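# Unit 6 handout: Who looks after the ditch?

Rural Land Management, second-year group. Notes by Finlay Chisholm. Read before the seminar and bring the Mutthorpe map.
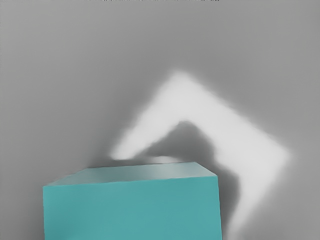 *Fig. 6.1. Teal cube on a gray surface, simulated.*

## 1. Where we left off

Last unit covered field drains: pipe depth, spacing, outfalls. Everything in that unit ended at the point where water leaves the pipe and enters an open ditch. From there on the questions are mostly legal and practical. Who owns the ditch, who has to keep it clear, and who pays when it floods the neighbor?

Rules differ from one state or country to the next, and often between drainage districts in the same county. The notes below give the general pattern. For a real case you go to the deed, the district bylaws and the local statute, in that order.

## 2. Terms

**Private ditch.** Lies on private land and is kept up by the owner or by the owners on both banks.

**District ditch.** Listed on the drainage district's schedule. The district has the right to enter and do work, and normally collects a levy for it.

**Roadside ditch.** Usually the highway department's job, but check. In many places the department only looks after ditches that drain the road itself. A ditch that was there before the road may still belong to the field.

**Easement strip.** Land beside a district ditch that must be left open for machines. No fences, sheds or trees without written consent.

**Spoil.** Whatever comes out of the ditch when it is cleaned - silt, roots, weed, trash.

## 3. Ownership when the deed is silent

Many deeds say "to the ditch" and stop there. Two starting points are common:

1. If the ditch was dug by one owner along the boundary, the boundary is often taken to be the far side of the ditch from the bank where the soil was thrown.
2. If it is a natural stream that has been straightened, each owner usually holds to the middle line.

Both can be overturned by evidence. Old survey maps, past levy bills and a long record of one side doing the work all count. Aerial photos help with hedges and banks but are weak on exact lines.

Owning the bed is one thing and having the duty to clean it is another. In a scheduled ditch the landowner can own the bed while the district has the duty to keep water moving.

## 4. Cleaning and access

A typical district gives notice before entering. Work is done from one bank, and the bank may change from year to year so that the same farm does not lose crop every time. Ask these questions before the excavator arrives:

- Which bank will be used, and how wide is the working strip?
- Is there a standing crop, and is crop loss paid?
- Where will spoil go, and who levels it?
- Are there tile outlets that need marking? Use tall stakes.
- Does the gate take the machine?

The tile outlet point causes more trouble than its size suggests. A crushed outlet can go unnoticed until the field stays wet the next spring, and by then it is hard to show who did it. Take dated photos of each outlet before and after.

## 5. Case for the seminar: Mutthorpe Level

Mutthorpe is a flat parish of mixed arable and pasture. The main ditch runs through two holdings. Niven Farm is upstream and grows potatoes and wheat. Breretti Brothers is downstream and keeps beef cattle.

The district cleaned the ditch in June. Niven had 175 feet of fence inside the easement strip, put up by a former tenant. The district's contractor, Loninico, took it down and stacked the posts. Niven wants the fence put back. The district says it should never have been there.

Downstream, the cattle had been drinking straight from the ditch and had broken the bank at 3 places. Silt from the broken bank had settled under the farm bridge. The district billed Breretti Brothers $2,000 for the extra work. Breretti says the bridge opening was too small from the start, and that the district approved it.

The easement is 10 feet wide, measured from the top of the bank. The bank has slumped since it was recorded, and the two sides measure from different places.

## 6. Questions to prepare

Make short written notes on each. Half a page is enough.

- Does it matter that the fence was put up by a tenant who has left?
- Where would you measure the easement from, and what record would you look for to back that up?
- Should approval of the bridge limit what the district can recover? All of it, or only part?
- Draft a notice of entry for next year's work. Include the bank, the strip, the spoil and the outlets.

## 7. For next time

Unit 7 moves on to pumps and how running costs are split between high ground and low ground. Bring a calculator. The levy worksheet will be on the course page the evening before.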